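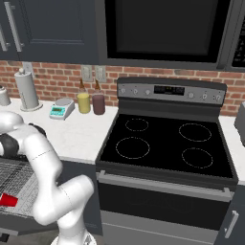
For my final project in Applied Crafts I made a small run of silver rings and tried to sell them, so this report is half bench work and half shopkeeping. My advisor was Hülya Saraç, and I shared a bench at Clokstead with Tülin Bozkurt, who was doing enamel and kept all the good tweezers.

I started in February with sheet silver and a plan for 5 designs. Two got dropped pretty fast. The twisted band kept cracking at the join (I was heating it too quickly — Hülya spotted that in one look), and the one with the leaf edge snagged on every sweater I own. The other three I really liked, and the wide hammered one is still on my thumb right now!

Soldering took the longest to learn. I went through way too much flux, and my early seams looked like oatmeal.

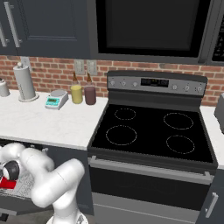 Once I started cutting the solder into tiny chips and warming the whole ring first, the seams closed up so much better. Polishing was the fun part, even though my fingernails stayed black for weeks.

Erdal Sezer let me put a tray in his store, Çetinkaya, over the spring. I priced the plain bands at $109 and the hammered ones at $112, and that gap was silly, so people just picked the hammered ones. Sales came to $1,310 before his cut. If I did it again I'd charge more for the hammering and bring a ring sizer along — I had to borrow one from Sharon Rashidi twice. Next up I want to try setting a stone, probably something cheap and round.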